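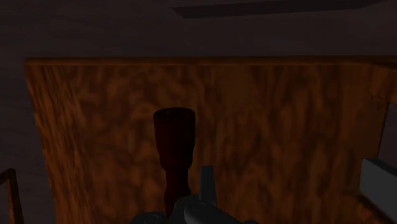
图1 木纹面板（渲染图）

Tikotport旧家具去向调查
社会调查实践课程项目报告
执笔：Kha Ninh及小组成员

一、选题经过

我们小组最初想做的题目是搬家。Tikotport的租房人口多，每年9月前后是搬家最集中的时候，路边会堆出很多床垫、书架和柜子。第一次小组讨论时，大家发现各自能说出来的搬家经历，最后都落到同一件事上：大件家具怎么办。衣服和书可以装箱带走，家具常常带不走，留下来房东不要，卖又卖不掉。讨论之后我们把题目缩小为旧家具的去向，调查范围定在Benine片区。

选Benine有两个原因。一是它离学校近，步行可以到，访谈没有谈完可以再去一次。二是这个片区里既有住了几十年的老住户，也有短期租房的年轻人，还有一条旧货街，家具从一户人家出来之后会经过哪些地方，在一个片区里就能看到大半。

我们想弄清楚的问题有以下几个：居民在什么情况下会决定不要一件家具；不要之后交给了谁；接手的人又怎样处理；中间哪些环节让还能用的家具变成了垃圾。

二、概念说明

本报告所说的“旧家具”，指居民已经使用过、并且决定不再由本户继续使用的家具，包括柜、桌、椅、床、沙发、架子几类。家用电器不算在内，窗帘、地毯也不算。嵌在墙里的整体橱柜只有在拆下来之后才计入。

“去向”指家具离开原住户之后的第一个接收者或第一个地点。送给亲戚之后亲戚又扔掉的，按送给亲戚记录。这样记会漏掉后面的环节，但居民本人通常只知道第一步，再往后问得到的多是猜测。后面的环节我们靠对旧货店和搬运师傅的访谈来补充。

“还能用”这个说法在访谈中争议最大。有的住户认为抽屉拉不顺就算坏了，有的住户认为只要不塌就能用。我们没有统一标准，记录时写下住户的原话，分析时再归类。

三、调查方法

（一）问卷

问卷共发放200份，投放在Benine的几个居民楼入口和一处菜场旁的布告栏附近，由组员当面发放，填完当场收回或约定时间来取。去掉没有交回的和漏填太多的，有效问卷近100份。回收情况不如预期。没有交回的问卷大多是约定改天来取的那一批，后来我们改为当场填写，情况好了很多，但问卷已经发出去一大半了。

问卷请住户回忆近几年处理掉的每一件家具，写下种类、主要材料、用了多久、不要的原因和去向。有效问卷里一共登记了266件家具。材料一栏由住户自己填写，准确程度有限，下文会单独说明。

（二）访谈

访谈对象包括住户、旧货店店主、搬运师傅和一名修家具的老师傅。访谈没有录音，由一人提问，一人做笔记，当天晚上整理成文字。有两位受访者要求看整理稿，我们带了打印稿过去，他们各改了几处。

旧货店方面，主要访谈对象是旧货街上的Betancur。这家店经营时间长，收购、翻新和出售都做，店主愿意让我们在店里待着看。街上另外几家店只肯聊几句，有一家以为我们是来查税的，后来一直没有谈成。

（三）网上信息整理

Skollis是本地人常用的二手交易网站，我们在上面浏览了Benine片区发布的家具信息，记录标题、照片多少、要价和挂出的时间长短。网站上看不到最后的成交价，也分不清下架是因为卖掉了还是卖家放弃了，所以这部分材料只用来了解卖家怎样描述自己的家具，不做数量上的推断。

四、调查结果

（一）为什么不要了

按问卷填写的原因，搬家排在最前，其次是换新的、坏了、家里人口变化。填“坏了”的比我们原来想的少。在访谈里追问下去，“坏了”当中又有不少是小毛病：铰链松了，抽屉底板脱出来，椅子腿晃动，柜门关不严。完全不能用的主要是床垫、沙发和受过潮的板式柜子。

搬家造成的丢弃有很强的时间压力。住户往往在退租前几天才开始处理家具，这时候挂到网上卖已经来不及，找亲戚朋友要也要看对方有没有车。一位租户告诉我们，她的书架用了不到一年，挂在Skollis上问的人不少，但都说周末才能来搬，而她周中就得交钥匙。书架最后放在了楼道里，第二天就没有了，她不知道是被邻居拿走还是被清走的。

家里人口变化是我们设计问卷时没有想到的选项，很多人写在“其他”里，我们后来单独列了出来。孩子长大换掉小床，老人去世后清理房间，夫妻分开后各自搬走一部分，都属于这一类。清理老人房间的访谈谈得最久。受访者说得比较多的是不知道该怎么决定：柜子很重，样式也旧，自己家放不下，但是从小看到大，叫人来拉走又下不了手。有一户把衣柜在空房间里又放了几年，最后因为要卖房才处理。

（二）交给了谁

问卷中的去向分为送人、卖给旧货店、网上出售、叫人清运、自行丢弃和留给下一任租户。送人的比例在老住户中较高，丢弃和留给下一任租户的比例在租户中较高。网上出售在两类人中都不算多，尽管大部分人都说听说过或用过Skollis。

送人主要在亲戚和邻居之间。老住户彼此认识，谁家要换桌子，消息很快会传开。租户缺少这样的关系，住在对门也不一定说过话。我们问过几位租户会不会直接敲门问邻居要不要柜子，回答都是不会，觉得像是把垃圾推给别人。

留给下一任租户听上去省事，实际操作中容易有纠纷。房东有时不同意，有时当面同意，退租时又以屋内留有物品为由扣押金。一位受访者因此被扣了100元，他的说法是，比叫人来拉还便宜，就没有再争。我们联系不到这位房东，只有一方的说法，写在这里供参考。

（三）旧货店怎么收

Betancur的店主把送上门的家具先分成收和不收，时间很短，通常看一眼、敲一敲、拉一下抽屉就定了。我们请他讲讲标准，他说主要看三样：能不能拆，有没有受过潮，样式有没有人要。

能不能拆关系到运输。整装的大衣柜要几个人抬，楼梯转角过不去就得锯，锯了就没有价值。可以拆成板再装回去的就好办，但前提是拆装次数不多。很多刨花板家具的螺丝孔拆一次松一次，到了店里装不紧，店主的办法是换个位置重新打孔，或者在孔里填木条加胶。这样做要花工夫，便宜的家具不值得。

受潮主要看底部和背板。店主会把柜子放倒，看底边有没有鼓起来。鼓起来的一律不收，白给也不要，因为他也得花钱请人拉走。

样式方面变化比较快。店主说早些年深色的、带木纹的柜子很难卖，买家想要白色的；近来又有人专门来找深色木纹的旧柜子，尤其是抽屉多的矮柜。他分不清这种变化会持续多久，所以收的时候仍然压价，按卖不掉来算。

（四）木纹与材料的误认

材料一栏的填写情况值得单独写一节。问卷中填“实木”的家具很多，我们在入户访谈时看到了其中仍然留在家里的同套家具，有几件能从切口、背面或磨损的边角看出是人造板贴面。住户判断的依据大多是表面有木纹、颜色像木头、搬起来重。

这几条依据都不可靠。木纹可以来自木皮，也可以来自印刷的装饰纸；颜色可以染；重量上，密度高的人造板有时比轻质的实木还重。修家具的老师傅教了我们一个简单的看法：找一处能同时看到正面和侧边的地方，看纹理能不能从正面接到侧边，再看端头有没有年轮的样子。如果正面花纹到边上突然断了，边上另外贴了一条，多半是贴面。他也提醒说，实木框架加贴面门板的做法很常见，一件家具里可以什么都有，只看一块板下不了结论。

误认会影响去向。认为自己家具是实木的住户，心里的价位比较高，旧货店报价之后觉得受骗，转去网上按自己的价格挂，挂很久没有人买，最后临到搬家还是丢掉。也有相反的情况。一位住户把一张旧书桌当作不值钱的东西放在楼下，搬运师傅看出桌面是整板，拉去卖给了旧货店。住户后来听说了也没有生气，只说早知道就留给女儿。

在Skollis的发布信息里，“实木”“木纹”“原木色”三个词经常混用。有的标题写实木，正文又写木纹贴面。照片通常只拍正面，很少有人拍背板和底边，而这两处恰恰是买家最想看的。我们按同一关键词翻看了一段时间，印象是写明尺寸、写明几楼和有没有电梯的信息，下面的留言更具体，问的是什么时候能来搬；没有写的，留言大多停在问尺寸。

（五）清运环节

搬运师傅在整个过程里的作用比我们预想的大。住户叫人来拉，付的是搬运费，家具归谁处理一般不谈。师傅会顺手把能卖的挑出来送到旧货街，剩下的送到堆放点。挑不挑取决于当天活多不多、车上还有没有地方。9月活最多，车装得满，能卖的东西也来不及挑，也就是说旧家具出来最多的时候，被挑出来再用的机会反而最小。

我们跟着一位师傅去了一次堆放点，从早上待到中午。送来的家具由车上直接卸下，碰撞很厉害，本来完好的柜子落地之后角就裂了。师傅说卸车要快，后面有车等着，没有人会慢慢往下抬。堆放点不允许外人捡拾，理由是安全。我们问管理人员能不能留一块地方放还能用的，对方说以前有过，后来堆满了没有人来搬，就取消了。

（六）修理

Benine现在还能找到的修家具的地方不多。老师傅的铺子接的活以椅子为主，换藤面、加固椅腿、换沙发腿，柜子很少接，因为占地方。他说来修的人一般修的是有感情的东西，修理费常常超过再买一件的价钱，他报价时会先把这一点讲清楚，让对方想好。

小毛病其实可以自己修。我们把问卷里填写的损坏原因拿给老师傅看，请他指出哪些普通人在家能处理。他指出的有铰链螺丝松动、抽屉底板脱落、拉手掉落、柜脚高低不平。需要的工具是螺丝刀、木工胶和夹子，没有夹子可以用绳子捆紧代替。沙发弹簧和板材受潮他认为不必自己试。

五、讨论

从以上材料看，时间是影响去向的一个主要因素。同一件家具，提前一个月处理和提前三天处理，能走的路很不一样。租户的时间最紧，认识的人最少，手里的家具又偏便宜、偏轻、经不起拆装，几个条件叠在一起，丢弃比例高就可以理解。把原因归到年轻人不爱惜东西，这种说法我们在访谈里听到过几次，但和材料对不上。多位租户说自己试过送人和出售，没有成功。

信息也有影响。住户不知道旧货店看什么，旧货店懒得解释，双方见面就是报价和拒绝。Betancur的店主承认，如果送来的人先量好尺寸、把抽屉里的东西清干净、讲清楚有没有拆过，他愿意多看两眼。这些都不难做到，但没有写在任何地方。

空间问题我们讨论得不够。堆放点取消留用区是因为堆满，旧货店压价是因为店里放不下，老师傅不接柜子也是因为放不下。家具和别的旧物不一样，等待下一个使用者的时候一直要占地方，占地方就有租金。小组里有同学主张由学校提供一间仓库，在搬家季临时存放学生的旧家具，也有同学认为仓库最后会和堆放点一样堆满。双方没有谈拢，下面的建议里把这一条保留，并附上了限制条件。

六、建议

第一，在搬家季之前，由学校住宿办公室在发给校外租房学生的通知里加一段家具处理的说明，列出旧货街的位置、营业时间和一般不收的品种。文字我们可以起草。

第二，制作一张单页，讲怎样看板材、怎样量尺寸、网上发布时拍哪几面。草稿已经请修家具的老师傅看过，他要求把“鉴定”两个字改成“看看”，我们照改了。

第三，临时存放点可以先在小范围试行，只收可拆装的桌、架和矮柜，不收床垫、沙发和受潮的柜子，存放期到了没有人领就由原主搬走。谁来登记、原主已经离开Tikotport怎么办，这两个问题还没有答案。

第四，在社区布告栏设一块固定的转让区。菜场旁的那块布告栏目前贴的多是过期的招租广告，征得同意后可以清出一半。

七、调查的不足

样本偏向白天在家和愿意停下来的人，老住户比实际占比要高。短租住户本来就难以找到，搬走的更是无法访问，而他们正是处理家具最多的一群人。

住户回忆会有遗漏，小件如凳子、床头柜容易忘记，大件记得清楚。有一户填完问卷后又追出来补了一张茶几，可见没有补的还有不少。

材料一栏由住户自填，前面已经说明存在误认，因此本报告没有按材料做比例分析。原计划里有这一部分，表格也设计好了，入户之后决定放弃。

旧货店只深入访谈了一家，店主的看法不能代表整条街。堆放点只去过一次，看到的情况可能和平时不同。

八、分工与过程记录

Kha Ninh负责问卷设计、Betancur的访谈和报告执笔，其余组员分别负责问卷发放、住户访谈、网上信息整理和数据录入。录入由两人各录一遍再比对，不一致的地方翻原件。比对中发现最多的问题是“架子”和“柜子”的归类，后来统一规定有门的算柜，没有门的算架，带玻璃拉门的电视柜按柜处理。

问卷第一版有三页，试填的时候多数人填到第二页就不愿意写了，第二版压缩成一页正反面。删掉的题目包括购买价格和购买地点，现在看购买价格应该保留，否则无法讨论住户的心理价位和原价之间的关系。

访谈提纲改过几次，改动最大的是对旧货店的部分。原来的问题太像考核，店主答得很短。后来改成请他对着店里的一件家具讲是怎么收来的、修了哪里、准备卖给什么人，材料才多起来。

附录目录

附录一 问卷（第二版）
附录二 住户访谈提纲
附录三 旧货店及搬运师傅访谈提纲
附录四 家具登记分类表及归类说明
附录五 “旧家具怎么看、怎么量、怎么拍”单页草稿

附录原件存放在课程资料柜，需要查阅的同学请和小组联系。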